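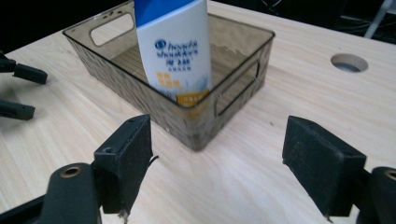
Vodonow Publishes Bench Comparison of Hand-Held Grippers, Advises Buyers to Read Vendor Success Rates With Care

Oct 20, 2023 - Vodonow, an independent test shop for automation buyers, today released the results of a bench comparison between two hand-held gripper tools sold for recording manipulation work: the Vakance and the Rojanasak. The company does not name a winner. It does say that the headline number used to sell one of them is of little use to anyone deciding what to buy.

The sales sheet supplied with the Vakance by its distributor, Bravimport, promises a grasp success rate of "up to 98 percent." Vodonow set out to see whether an ordinary user, working with ordinary household goods on an ordinary table, could get near that figure. The short answer is that it depends on the object, the container, and what you agree to call a success. The sales sheet is silent on all of these.

"Any number with 'up to' in front of it is true if it happened once," said Wiroj Yensuk, who ran the tests. "I asked what objects they used and how long each one had to be held. I was sent the same sheet again, in a larger file."

The comparison logged 1099 grasp attempts across both tools. Objects were picked from normal shopping, among them bottles, boxes, pouches, and cups. Some stood free on a wooden tabletop. Others were placed in bins, including a shallow translucent gray one with handle openings, where a shampoo bottle was left standing upright with its top above the rim. An attempt counted as a success only if the object was lifted clear of its container, held, and set down again upright without being touched by a hand.

Vodonow expected the bin tasks to be the easy ones, at least for tall objects. They were where the two tools differed most. With a bottle standing near a wall, the fingers have to open wide and come down between the bottle and the plastic, and a bulky finger pad leaves very little room to do it. Operators using the Vakance often gave up on the side approach and gripped the bottle near the top. That worked for lifting. It worked badly for setting down, as the bottle swung and landed on its edge.

The Rojanasak reached into the bin more easily, and buyers should not read too much into that. Its pads held well on dry cardboard and poorly on smooth plastic, and it dropped full bottles that the Vakance carried without trouble. An operator who only tested empty packaging would never have seen the problem. Vodonow suspects that a fair amount of published gripper testing is done with empty packaging.

Wear is the other subject missing from the sales literature. The soft black pads used in this class of tool get fuzzy with handling, and loose fibers can work their way out at the edges. Vodonow did not measure how much this affects grip and makes no claim about it. A stray thread between the fingers can show up in the recorded view, though, and a buyer collecting video to train a robot may care about that more than about grip. Neither supplier gave a replacement schedule. Bravimport described the pads as "long-lasting," and did not say how long.

Camera placement gets its own section in the report. A camera mounted on the tool sees the fingers and whatever lies between them, and that is the view a learning system will have to work from. Tall objects run out of the top of that view while the tool is still approaching. Translucent bins are harder again: the table shows through the walls, labels look darker behind them, and an operator reviewing the footage later can have trouble telling where the rim ends. Both suppliers' demonstration videos use opaque trays. Vodonow would like to see them try it with a cheap gray bin.

The company is also open about the weak points of its own work. One operator did most of the attempts and got better with practice, and the Vakance was tested first. Yensuk said he tried to correct for this by going back to it at the end, but he would not swear that the effect is gone.

"I would trust our ranking for bottles in bins," Yensuk said. "For pouches I would not trust it at all. I was still changing how I held the tool halfway through those."

For that reason the report gives results by object and container and leaves out an overall score. Vodonow was asked by both suppliers for a single combined percentage and declined to provide one.

Buyers are advised to request the raw attempt log before signing an order, to bring their own objects to any demonstration, and to ask for full containers. They should also ask to watch a failed attempt. A supplier who cannot produce one has probably stopped recording them.

A repeat of the bin tests with a second operator is planned for March. Bravimport has been invited to send its own person to do the gripping - and its own bins, if it prefers. It had not replied by the time of this release.

The full report, with the attempt log and the written rules for scoring, is available from Vodonow on request at no charge. Vodonow bought both tools at list price and accepts no payment from gripper makers or distributors.

Media contact: Wiroj Yensuk, Vodonow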